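圆桌不收东西

我对圆桌有意见，这个意见存了好几年，一直没找到合适的场合说。家里人不爱听，卖桌子的更不爱听。趁着这个周末把客厅那张桌子又收拾了一遍，手还酸着，气也还在，干脆写下来。

先说圆桌是怎么进门的。搬家那年八月，天热得人没有主见，我们在一家叫 Bivham 的家具店里躲冷气，躲了一个多小时，不好意思空手出去。店员很会看人，领着我们绕过所有带抽屉的、带隔板的、看上去有用的家具，停在一张浅色木头的圆桌前面。她说圆桌聚人气，说圆桌没有主位，一家人坐下来人人平等。我当时觉得这话有道理。现在想想，一家人平不平等，跟桌子没什么关系，跟谁洗碗有关系。

总之买了。价钱我就不提了，提了又要吵。

圆桌进门以后，人气聚没聚起来不好说，东西是聚起来了。方桌有四个角，角是有脾气的，一摞书往角上一放，边对边，齐齐整整，看着就像有人管。圆桌没有角，什么东西放上去都像是路过。一本本子搁在那儿，横着不对，竖着也不对，怎么摆都和桌沿别扭着。人一别扭，就懒得摆正了，一懒得摆正，旁边再扔点什么也就无所谓了。这是我对圆桌最主要的指控：它让所有东西看起来都是暂放的，于是所有东西都理直气壮地长住下来。

我家这张桌子上长住的居民，第一大户是卡片和贴纸。

贴纸这种东西，我小时候是稀罕物，得了一张要夹在课本里，舍不得撕。如今它是白来的。买奶茶送，买文具送，寄个快递里面也塞两张，好像不塞就显得没有诚意。有个卖本子的牌子叫 Vonar，每个包裹里必有一小叠，图案一季一换，换得比我家床单勤。孩子欢天喜地地拆开，挑出一张最喜欢的，剩下的就撒在桌上。注意是撒，放和撒是两个动作。放的东西有来处有去处，撒的东西只有来处。

我曾经提出过一个方案，弄个小盒子，专门装贴纸。方案当场通过，盒子也买了。第一天，贴纸进了盒子。第三天，盒子里装着橡皮和一枚不知道哪国的硬币，贴纸回到了桌上。盒子从此也成了桌上的居民，占的地方比贴纸还大。
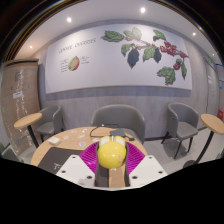 第二大户是线。我不知道别人家怎么样，我家的线总有一根在桌上，而且总是绕着一个大弯，懒洋洋的，像是吃饱了在那儿晒太阳。你问这根线是谁的，没有人认领。你说那我收走了，立刻有人喊别动，正要用。收线是门学问，网上有人专门教，先绕八字再扣回来，说这样不伤线芯。我照着学了，绕得很漂亮，绑了扎带，挂在门后的钩子上。第二天它又在桌上了，扎带不见了。扎带这种东西的去向，我怀疑和单只的袜子是同一个地方。

第三大户没有固定成员，统称为小玩意儿。圆的，亮的，捏起来手感不错的，叫不出名字的。这类东西最难收拾，难在它没有类别。书归书架，笔归笔筒，药归药箱，小玩意儿归哪儿？归到玩具里，孩子说这不是玩具。归到摆件里，我太太说这不能算摆件，摆出来丢人。归到垃圾里，两个人一起跟我急。我统计过家里因为扔东西引起的争执，凡是为大件吵的，吵完就完了；凡是为小玩意儿吵的，能记到过年。去年我扔了一个缺了轮子的小车，到现在每次出门找钥匙找不到，还有人在背后幽幽地说，该不会也被扔了吧。

市面上讲收纳的书我看过不少，最厚的一本是 Singhal 出版社的，七百页，书名里有“一次”和“永远”两个词。凡是敢把这两个词放在一起的书，作者多半没有孩子，或者有孩子但孩子已经上大学去了。那本书教人把同类的东西全部堆到地板中央，一件一件拿在手里，问自己还需不需要。我照做过一回。堆是堆起来了，拿也一件一件拿了，拿到第七件，发现是一封我自己十几年前写的信，没寄出去。坐在地板上看完信，天黑了。剩下的东西在地板中央又待了一个星期，走路得绕着走。

我后来把这本书放在圆桌上，想着随时翻翻。不用说，它也住下了。

还有人推荐过一个记东西的软件，叫 Zurkivham，名字念三遍都念不顺。用法是给家里每样东西拍照、命名、写上位置，以后找什么搜一下就行。我有个亲戚是它的忠实用户，吃饭的时候把手机递过来给我看，登记在册的物品有3,644件，大到冰箱，小到一枚备用纽扣。我肃然起敬，问他那枚纽扣现在在哪儿。他搜了一下，说在卧室第二个抽屉的左边。我说去看看。我们去看了。抽屉左边是一把卷尺。

我不是要嘲笑他。我嘲笑他的资格是没有的，我连纽扣有几枚都不知道。我是想说，家里的东西和我们的关系，大概本来就不是图书馆和书的关系。图书馆的书不会自己走，家里的东西会。你早上把剪刀放在厨房，晚上它在阳台，中间经过了谁的手，办了什么事，没有记录，也没有证人。

说到这里，应该会有人劝我：那就少买。这话当然对。凡是劝人少买的话都对，跟劝人早睡一样对，听的人点头，点完头接着熬夜。而且我仔细想过，桌上那些东西，真正花钱买的没有几样。贴纸是送的，卡片是人家给的，线是跟着别的东西来的，小玩意儿多半是扭蛋、赠品、生日会的回礼。你不买，它们也来。现在的东西会自己找上门，还附一张印着谢谢惠顾的小卡片，卡片也得找地方放。

我也反省过自己。有一阵子我把责任全推给孩子，推得很顺手。直到有一天我认真看了看桌上属于我的部分：一沓没拆的对账单，两支没水的笔，一张停车票，半管胶水，外加一个便签本，上面写着“收拾桌子”四个字，字迹是我的，日期看不清了。便签本下面还压着一张便签，写的也是收拾桌子。

那天我没有再批评任何人。

后来我的立场有一点松动。松动的原因说出来不太体面，是去别人家做客。那家的桌子也是圆的，比我家的大，上面什么都没有。不是收拾过，是平常就什么都没有，连个杯垫都要用的时候现拿。我坐在那儿，两只手不知道往哪里放，喝完水端着杯子找了半天落点，生怕留下一圈印子。主人很客气，我也很客气，我们客气地聊了大约三刻钟，聊的内容我一句也想不起来了。孩子坐在旁边，腿晃来晃去，平常在家话多得拦不住，那天一声不吭。

回家的路上孩子问，他们家的东西都在哪儿。我说在柜子里。孩子想了想，说那他们玩什么呢。

我没答上来。进了门，孩子鞋都没脱好就趴到圆桌上，把那几张贴纸拨过来拨过去，挑了一张，举着问我像不像刚才那家的猫。那家没有猫，门口有个猫形状的伞架。我说像。然后我去倒水，把一沓对账单往里推了推，腾出一个杯子的地方，坐下了。坐得挺舒服，这我得承认。

但承认归承认，意见我还是保留。一张桌子可以热闹，不能热闹到吃饭的时候要先开一条路。我家现在的规矩是每个周六清一次桌，谁的东西谁拿走，没人拿的归我处置。规矩执行得不算好。第一周，大家都很踊跃，拿走的东西堆在了沙发上。第二周，沙发上的东西又回到桌上，说是沙发要坐人。第三周我出门了，没有执行。今天是第四周，我一个人清了一上午，清出来的东西里，能扔的不到一小袋，剩下的每一样我拿起来，都隐约记得有谁说过一句别扔。

于是我擦了桌子。把本子挪开，擦下面；把贴纸挪到本子原来的地方，擦贴纸下面；再把线提起来，擦线底下那一道灰。擦完了把它们一样一样放回去，位置和原来差不多，稍微朝中间靠了靠。圆桌就是这点烦人，连靠墙都靠不住，中间那块永远够不着，得绕到对面去擦。

我太太出来看了一眼，说不错，干净多了。又说 Bivham 好像在打折，有一种带抽屉的方桌，要不要下午去看看。

我说再说吧，下午孩子要用桌子。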